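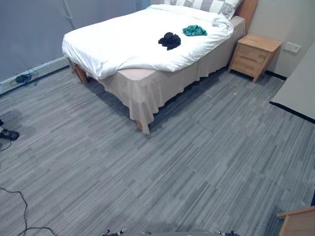

Room tidiers wanted in Prinovstead!

Zusolero is looking for 13 people who like leaving a bedroom neater than they found it. Shifts start at 9 on Saturday and pay $80 each. You'll make beds, gather stray clothes and sort laundry, and we'll happily teach you our way of folding.

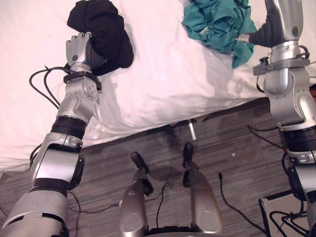
Black and teal clothes on the bed

Beginners are very welcome, and so are people who already iron for fun. Wear soft shoes, as the bedrooms are carpeted.

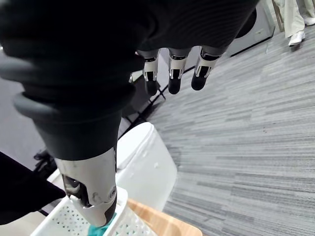
Teal cloth in the white basket

To apply, stop by Room 403, Luo Building, and ask for the tidying sign-up sheet.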